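Setting Up and Maintaining the Gripper on the Computer Dismantling Cell

Applies to: Grendanel cell, Honero workshop
Procedure owner: Evangelia Petridis
Reviewed by: Conall Brennan, August

Scope

This page sets out how the gripper and its wrist camera are to be checked before the cell is released for work on desktop computers and memory cards. It does not cover the arm controller, for which the Kestar maintenance sheet remains in force.

Before you begin

Only persons signed off by Achilleas Tsolakis may work inside the barrier. Put the arm in its service position, lock the isolator and keep the key with you. You will need a set of hex keys, a lint-free cloth, a torque driver and the cell logbook.

Step 1. Inspect the finger linkage

Open and close each finger by hand through its full travel. The movement should be even, with no grating. Check every bolt on the linkage with the torque driver and mark any that turns. A bolt that has turned twice in the same month is to be replaced — do not simply tighten it again.

Step 2. Check the fingertips

Wipe both fingertips and look for chips or rounded edges. Worn tips are changed as a pair. Spare tips are held in the Rajput cabinet, in packs of 20.

Step 3. Clean the camera and confirm its view

Clean the lens with the dry cloth only. Restore power, bring up the live view and confirm that the fingers are visible. If they are not, loosen the camera bracket, correct the angle and repeat the check.

Step 4. Set the grip force

Load the stored profile for plastic parts, numbered 56 in the menu. Profile 118 is reserved for metal parts and must not be used on latches, clips or circuit cards.

Step 5. Carry out the contact trials

Run the trials at reduced speed with one hand on the stop control. Watch the live view throughout and stop the arm if a part bends or a finger catches on the surrounding metal.
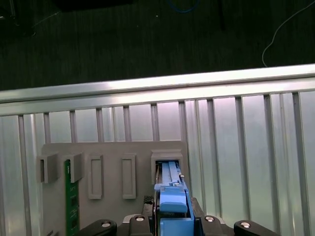
Blue part held at the right-hand slot of the grey plate. 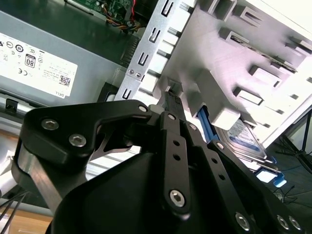
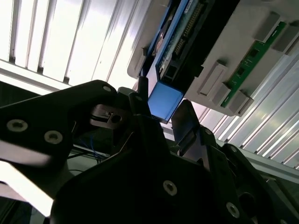 Step 6. Record the result

Enter the cycle count, the profile used and your initials in the logbook. The linkage is due for a full strip-down at 3,974 cycles, whatever its condition. Any fault found during the trials should be reported to Ourania Athanasiadis before the isolator key is returned.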